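Skonolis Confirms Thịnh Âu Title Defense for Gavville 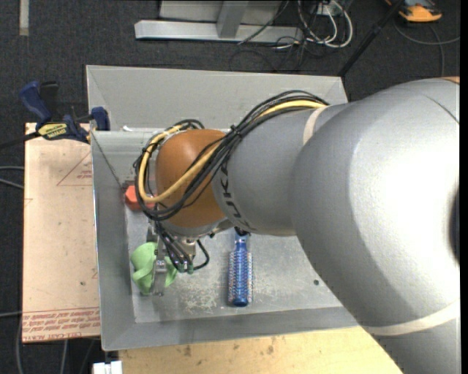 GAVVILLE – Skonolis Promotions has confirmed that super bantamweight champion Thịnh Âu will make the first defense of his regional title at Barrios Hall in January. His opponent will be named Monday after the final medical paperwork is signed.

Âu won the belt in Nitville last summer on a split decision, taking the last two rounds on every card. He has trained in Gavville since then and will stay there through fight week.

"I wanted this one at home," Âu said. "The camp is going well and my weight is good."

The main event is set for 10 rounds, with six bouts on the undercard. Barrios Hall will seat 1328 for the night, including 112 ringside seats. Tickets start at $43 – ringside is $200 – and go on sale at noon Monday at the hall box office. Doors open at 5:30 p.m.

Media credential requests should be sent to the Skonolis press office.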